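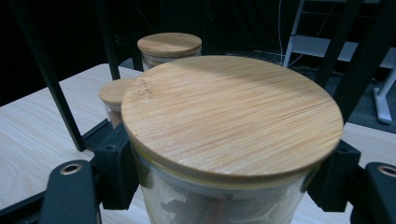
Glass jar with a round bamboo lid.

Culero handset trial: progress report to the Usmani Fund, October

We're very happy with where the trial stands, and this report has more good news in it than the last one did. The short version: the phones are out, people are using them, and the second batch is paid for and on its way to Davden.

Handsets placed

The grant covered 1,000 Culero phones for first-time smartphone users in Brosthorpe and Davden. By the close of this period 668 had been handed over and activated. Brosthorpe took the larger share, mostly through the library counter and the two pharmacies that agreed to stock them. Davden started late because the carrier there needed a fresh round of network approval after the radio firmware changed. That approval came through, and the counter in Davden has been busy ever since!

What people do with them

Calls and texts come first, as we expected. The surprise is maps. We nearly left the maps app off the home screen to save space, and it is now the third most opened app on the phone, ahead of the camera. Bus times are close behind. Almost no one has touched the voice assistant, and we'd like to drop it from the next build and use the memory for offline maps.

Battery life is holding up well in daily use. The weak spot is the charging port cover, which tears at the hinge. The factory has sent us a thicker one and we have been fitting it for free when people bring a phone in. The new batch will ship with it.

Software

Version 3 of the Culero software went out to every active handset. It brings larger keypad digits, a louder ring setting and a much quicker unlock. One bug got past us – contacts saved to the SIM showed up twice – and a fix followed the same week. Support calls went up for a few days and then dropped below where they had been before the update, so we are pleased with how that went.

Budget

Spending is inside the plan. Shipping cost more than we had allowed for, but the repair line is well under, and we would like your approval to move money from one to the other. The revised sheet is attached.

Next period

– Hand over the remaining phones, with most going to Davden
– Test offline maps on a small group in Brosthorpe
– Finish the printed quick-start guide in large type
– Agree a price with the carrier for a low-data plan once the trial plan runs out

The last item matters most to us. People are already asking at the counter what they will pay next year, and we want to have an answer for them before the winter.

Contact the Culero trial office | © Culero Handset Trial | Back to top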